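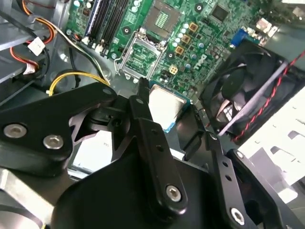
首页 | 关于我们 | 新闻中心 | 项目 | 维修点查询 | 联系我们

新闻稿

斯卡尔索普（Skalthorpe）旧电脑再利用计划进入第二阶段，学校与家庭可在网上申请

斯卡尔索普，2021年7月23日——Jusano今天宣布，旧电脑再利用计划“Tero”正式进入第二阶段。从今天开始，斯卡尔索普的学校、图书馆和普通家庭，都可以通过网上的表格申请一台经过检修的台式电脑。申请不收费用，领取电脑的时候也不收押金。

Tero计划的第一阶段从今年五月开始。在这个阶段里，Jusano一共收到1786台旧电脑，主要来自本地的公司、诊所和学校。这些电脑大多数是办公室更换设备的时候淘汰的，放在仓库里已经很久。其中一部分经过检查和清洁以后可以直接使用，另外一部分需要更换零件，还有一部分已经不能作为整机使用，只能拆下零件，用来修理别的电脑。

Jusano的项目负责人Myrtle Alcantara表示：“我们收到第一批电脑的时候，很多人以为这些机器已经没有用处了。检查以后我们发现，很多机器的问题很小，比如硬盘太慢，或者内存不够。换一个零件，它就可以再用几年。我们希望居民在丢掉一台电脑以前，先来问一问我们。”

第二阶段的主要变化有以下几个方面。

第一，收集地点增加到九个。除了原来的Baptiste路维修中心以外，居民现在还可以把旧电脑送到市内的图书馆分馆、社区中心以及两所中学。各个地点的开放时间不完全相同，请在出发以前查看网站上的列表。体积较大的设备，例如机架式服务器，仍然只能送到Baptiste路维修中心。

第二，申请的对象扩大。在第一阶段，只有学校和非营利机构可以申请。从现在起，家庭也可以提出申请，每个家庭限一台。有学龄孩子的家庭和正在找工作的居民会得到优先安排。申请人需要提供一份住址证明，不需要提供收入证明。

第三，保修的时间延长。由Tero计划发出的电脑，保修期从六个月改为一年。在保修期内，如果电脑出现故障，使用者可以带到Baptiste路维修中心免费修理。如果修理需要比较长的时间，中心会借出另一台电脑给使用者。因为摔落或者进水造成的损坏，不在保修范围以内，但是中心会按照零件的成本提供修理。

数据安全是很多捐赠者关心的问题。所有送到Tero计划的电脑，硬盘都会在登记以后马上取出，并且单独存放在上锁的柜子里。能够继续使用的硬盘会进行完整的数据清除，不能继续使用的硬盘会进行物理销毁。捐赠的公司可以要求一份书面的清除证明，上面写有每一块硬盘的序列号。个人捐赠者也可以选择自己先取出硬盘，再把电脑送来。没有硬盘的电脑，我们同样接受。

在检修的过程中，每一台电脑都要经过外部清洁、电源测试、内存测试和散热检查。更换处理器或者主板的工作，只由受过训练的技术人员完成。检修结束以后，电脑会安装一个免费的操作系统，以及文字处理、网页浏览和视频通话的软件。发给学校的电脑，可以按照老师的要求安装其他的教学软件，请老师在申请表的备注一栏写清楚软件的名称和版本。

Alcantara女士还介绍了培训方面的计划。“有的人拿到了电脑，但是不太会使用，或者害怕弄坏。我们觉得只给机器是不够的。”她说，“所以今年秋天，我们会在维修中心开设基础的电脑课，也会开设一门维修入门课。来上课的人不需要有任何经验，年龄也没有上限。”

维修入门课的第一期共有31个名额，课程在晚上进行，每次两个小时。内容包括认识电脑内部的零件、安全地打开机箱、清理灰尘、更换内存和硬盘，以及判断常见的故障。学员可以带自己的旧电脑来练习，也可以使用中心提供的练习机。完成全部课程的学员，可以申请在维修中心参加实习。课程的报名将在八月开放，具体日期会在网站上公布。

Jusano同时呼吁本地的公司在更换设备的时候，考虑把旧电脑交给Tero计划。一次捐赠超过20台的公司，可以预约上门收取，这项服务不收费。目前计划特别需要的物品包括：液晶显示器、有线键盘和鼠标、笔记本电脑的电源，以及完好的台式机内存。显像管显示器、打印机和传真机暂时不在接受范围以内，请居民按照市政府的规定送到电子垃圾回收站。

为了让捐赠者了解物品的去向，Jusano将每三个月在网站上公布一次报告，说明收到、修好、发出和拆解的电脑数量。第一份报告预计在今年十月公布。报告也会写明没有修好的电脑是怎样处理的，包括接收废旧材料的公司名称。

申请方法

请在Jusano网站上打开“Tero计划”的页面，填写申请表。没有网络的居民，可以到任何一个收集地点领取纸质的表格，填好以后交给工作人员。申请结果一般在两个星期以内用电话或者信件通知。领取电脑的时候，请带上通知信和一份有照片的证件。如果申请人行动不方便，可以委托家人或者朋友代为领取，委托人需要在通知信的背面签名。

关于Jusano

Jusano是一家设在斯卡尔索普的非营利机构，从事电子设备的维修、再利用和相关的技术培训。机构的收入来自课程费用、企业捐款以及对公司提供的有偿维修服务。Tero计划是Jusano目前规模最大的项目。

媒体联系

Myrtle Alcantara，Tero计划项目负责人
Jusano，斯卡尔索普Baptiste路维修中心
需要采访或者参观维修中心的媒体，请提前通过网站的联系表格预约。

本网站使用Cookie来改善您的浏览体验。继续使用本网站，即表示您同意我们使用Cookie。 接受 | 更多信息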